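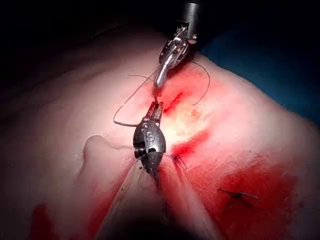

Frequently asked questions: commissioning and care of outdoor bronze sculpture

Commissioning

How do I start a commission?

Send a short note of the site, the subject and the budget to the Zavden studio office at Nasatcombe. A sketch is useful but not required. The office replies with a site questionnaire, which asks for ground conditions, access width, exposure to salt air and the name of the landowner. Work is not quoted until the questionnaire has been returned.

Can I commission a portrait of a particular animal?

Yes. The sculptor, Hongjun Ye, works from measurements and photographs taken at standing height. For a dog or a goat we ask for shoulder height, length from chest to rump, girth behind the elbow and the width of the head across the eyes. Photographs should include both sides, front, back and one view from directly overhead. Photographs taken on a phone are acceptable if the animal fills most of the picture and the lens is not set to wide.

Do you work from a living animal?

Where it can be arranged. One or two sittings are normally included for animals within a two-hour drive of Nasatcombe. Horses and cattle are always measured in their own yard.

How long does a commission take?

For a life-size figure of a medium dog, 41 weeks from approval of the small model. Larger pieces are programmed individually. The foundry closes for part of June, and any piece due to be poured in that period moves to the next pour.

What is the small model for?

The small model, or maquette, fixes the pose, the proportions and the position of the feet. It is made at one-fifth scale in wax. Changes are free of charge at this stage. Once the full-size clay has been started, a change to the pose is charged as new work, as the armature has to be cut and rewelded. Changes to surface detail, such as coat texture or the set of an ear, can be made until the mould is taken.

Do I keep the maquette?

The wax remains with the studio. A bronze cast of it can be ordered separately.

Materials and casting

Which alloy is used?

Silicon bronze for all outdoor figures. Leaded bronze is not used for work that the public can touch.

How thick is the metal?

The nominal wall is 5 mm. It is increased at the ankles, at the base of the tail and anywhere a child could reasonably be expected to stand. Thin projections such as whiskers are not cast; they are either left out or cut into the surface of the muzzle.

Is the figure hollow?

Yes. Drain holes are drilled at the lowest point of each closed volume. Please do not plug them. Water held inside the casting can freeze and split a leg, and this damage is outside the guarantee.

What casting method do you use?

Lost wax with a ceramic shell. The full-size clay is moulded in silicone rubber with a rigid outer case. A hollow wax is taken from the mould, corrected by hand, fitted with feeders and vents, and coated. The shell is fired, the wax runs out, and the metal is poured. Large figures are cast in sections and welded. Welds are ground back and the surface is re-cut to match the texture on either side.

Will the joins be visible?

Not after chasing and patination, on a new piece. On a piece that has stood outdoors for many years a weld can weather to a slightly different tone from the parent metal. Waxing reduces this. Repatination removes it for a time.

Are editions available?

Site-specific commissions are unique casts unless the contract says otherwise. Studio pieces in the Plutero series are cast in editions of nine, numbered under the left hind foot or, where there is no accessible foot, on the underside of the base.

Can you cast in resin instead?

We supply cold-cast resin for indoor use only. It has a lower price and a shorter life, and it cannot be repaired invisibly.

Siting and installation

What foundation is needed?

A figure weighing less than 80 kg can be fixed to an existing slab if the slab is at least 150 mm thick and free of cracks. Heavier figures need a new reinforced pad. A drawing is supplied with the contract – it should be given to whoever is pouring the concrete and not redrawn.

How is the figure fixed?

Threaded stainless steel rods are screwed into bosses cast inside the feet and set into drilled holes with epoxy resin. An isolating washer is fitted between the two metals. The rods are not visible once the figure is in place. For figures with only two points of contact, a plate is welded below the feet and buried under the finished surface.

Can it stand on grass?

It can, on a buried pad finished 40 mm below the turf. Strimmer cord marks bronze and will cut through the patina around the feet in a season or two. A narrow margin of gravel or paving is recommended.

What access do you need?

A clear route 1.2 m wide for figures moved on a trolley. For lifting by lorry-mounted crane, we need firm ground for the outriggers and no overhead cables. The maximum reach from the lorry we normally hire is 9 m at a load of 400 kg. Sites beyond this reach are quoted separately.

Do I need planning permission?

Possibly. Permission depends on the size, the position and whether the site is in a conservation area or within the grounds of a listed building. Applying for it is the client's responsibility. We supply elevations and a weight statement on request.

How heavy is a finished piece?

As a guide, the recumbent ewe from the Plutero series weighs 59 kg. The standing ox known as Bai, our largest single figure to date, weighs 1,447 kg including its internal frame. A weight for each commission is calculated from the clay and confirmed after casting.

Is theft a concern?

Small figures are the most at risk. Resin-set rods make removal slow and noisy, but they do not prevent it. We can stamp a registered mark inside the casting and fit a tracking unit under the base. The unit needs a new battery every three years and must be specified before the base is closed.

Care and repair

How often should bronze be waxed?

Once a year inland and twice a year within sight of the sea. Choose a dry day when the metal is warm to the hand.

What is the method?

Wash with clean water, a few drops of neutral soap and a soft bristle brush. Rinse well and leave until fully dry, including the undercuts. Apply clear microcrystalline wax thinly with a short-haired brush, leave for up to 20 minutes, and buff with a lint-free cloth. Do not use car polish, metal polish, wire wool or a pressure washer.

The nose has gone bright. Is this damage?

It is wear from handling. On pieces in public places the nose, ears and back will polish to a golden colour, and many owners prefer to leave it. The loss of metal is very small. If an even colour is wanted, local repatination can be carried out on site with a torch and takes half a day. The colour will wear through again at the same places.

Green streaks have appeared below the figure. What should I do?

Streaks on stone are copper salts carried down by rain. They are most marked in the first two winters. Regular waxing slows them. A poultice will lift light staining from limestone; deeper staining should be left to a stone conservator.

Bird droppings?

Remove them promptly with water. They are acidic and will etch a pale mark through the wax.

How do I report a crack or a loose fixing?

Keep people off the figure and send photographs with a ruler held beside the fault. Do not inject filler. If the figure moves when pushed, fence it off until it has been inspected.

What does the guarantee cover?

Casting faults, weld failure and fixings supplied and fitted by Zavden, for ten years from installation. It does not cover patina, wear from handling, blocked drain holes, vehicle impact or movement of a foundation laid by others.

Can you repair work by other makers?

Sometimes. We need to know the alloy before welding, and a small sample may have to be drilled from a hidden area. Written consent is required from the owner and, where the artist is living, from the artist. Lead and zinc figures are not accepted.

Visits

Can I visit the studio?

By appointment, between 10 am and 3 pm. Closed shoes are required in the casting area. Pours are not open to visitors. Dogs may be brought only if they are being measured.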